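Checking and resetting the wrist camera on the Tremomeo sorting cell

Written by Wenceslao Huenchumán. Last revised 23 August 2023.

This procedure covers the small camera on the wrist of the Tremomeo arm. Run it after any finger change, after a collision stop, and whenever picks start landing to one side. It does not cover the overhead camera, which has its own page.

Before you start

You need a 2 mm hex key, a lint-free cloth, lens cleaner, the printed dot target and a laptop with the Ronska console installed. Log in as maintenance. The operator login can show the live view but cannot save an offset.

Put the cell in manual mode and hang your tag on the pendant. Keep the arm powered. The brakes let the wrist sag slightly when power is dropped, and the reading will be wrong.

Step 1. Clean the lens

Spray the cloth, never the lens. Wipe once from the center out and let it dry. If haze remains in the live view, remove the cover ring (two screws) and clean the inner face. Refit the ring finger-tight, then give each screw a quarter turn.

Step 2. Check the mount

Hold the camera housing and try to rock it. Any play means the clamp screw has backed out. Tighten it and start the procedure again from Step 1. Check that the cable has slack with the wrist turned fully both ways. Replace the cable if the jacket is cracked at the strain relief.

Step 3. Check the view at working height

Load the fruit routine and jog down over the basket at low speed. Both fingers must enter from the bottom edge of the view, one on each side, with their tips toward the middle of the basket. The bowl and its tray should be in view beyond the basket. Some blur on the fingers is normal while the arm is moving. Judge sharpness on the fruit in the bowl.
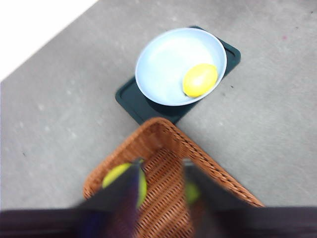 Step 4. Set the exposure

Clear the fingers and move to the home position. Open Camera, then Exposure, and turn off Auto. Enter 400 as the starting gain. Lower it in small steps if a glossy bowl washes out to the point where its rim is lost. A highlight on the inside of the bowl is acceptable. Do not change the cell lighting to fix a gain problem.

Step 5. Save the offset

Place the dot target on the floor plate and send the arm to position 13. Press Measure and wait for the green bar. The console gives a match score out of 1000. Save the offset if the score is 976 or higher. If it is lower, flatten the target and measure again. After a second low score, go back to Step 2.

Step 6. Test and record

Run the fruit routine at reduced speed for about ten minutes. Watch for a finger touching the basket rim on the way in. If that happens, reload the previous offset and report it to Funmilayo Sani before returning the cell to automatic.

Enter the score, the gain and your initials in the cell log. Remove your tag from the pendant.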